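Gratura Sort Pack, second look

Review by Lleucu Maddocks

Gratura sells the Sort Pack as an add-on for two-arm benches. It consists of a task planner, a set of grasp policies for small household and desk items, and a label reader that takes its instructions from handwriting on the work surface. I reviewed the first release for Ovness and marked it down for the label reader, which wanted printed cards in block capitals. The current release drops the cards. You write on the table with a marker, put a container behind the word, and start the run.

Setup took 14 minutes from a cold controller, most of it spent on the hand-eye check. The planner installs as one package and found both arms without a manual port assignment. The only step I had to repeat was the table plane calibration, as a white matte top gives the depth estimate very little texture to work with. Gratura suggests placing a few objects on the surface before calibrating. The second attempt passed.

I began with one category and one container, using a wicker basket in place of the hard plastic bin in the manual. Wicker is the less convenient choice. The rim is raised and uneven, and a low approach will catch it.

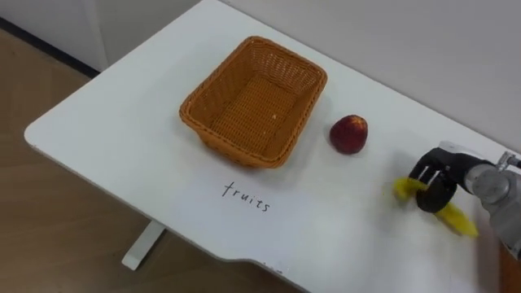
Grasp selection on long curved items is better than it was. The old policy took bananas near an end, and they swung during transfer. The new one prefers a point near the middle and keeps the wrist closer to the table before lifting. Transfer speed is set as a percentage of the arm's rated maximum. At 100 the motion is abrupt and I would not use it with anything that bruises. At 60 it is smooth, and I left it there for the remainder of the test.

Two categories are the more useful case. The planner reads every label first, assigns each to the nearest container, then queues the objects. A label split over two lines was read as one category, a case the first release failed outright.

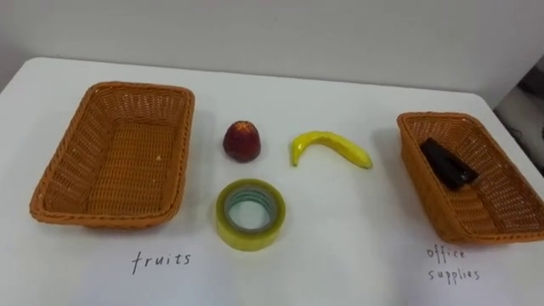 Two-category layout: fruits at left, office supplies at right, with the stapler in its basket and the strawberry, banana and tape still on the table.

Over 123 picks I logged roughly 14 faults. Most were on tape rolls. The policy tries to close across the full outer diameter, and a wide roll leaves little margin in the jaw opening. A grasp through the core would be the obvious alternative, but the pack does not offer one and the grasp library is locked. Gough, the closest competing package, lets you edit grasps by hand. Its label handling is weaker and still depends on printed tags.

Other notes:

Label height below 14 mm is unreliable.
Cursive is accepted if the letters are evenly spaced.
The log viewer exports to CSV only.
Cuter grippers are supported, but finger width must be entered manually.

The license is per controller and covers updates through November. For mixed small items on a fixed table I would recommend it, at reduced speed. Users who mainly handle rolls, rings or cups should wait for an editable grasp library - Gratura lists one as planned, without a date.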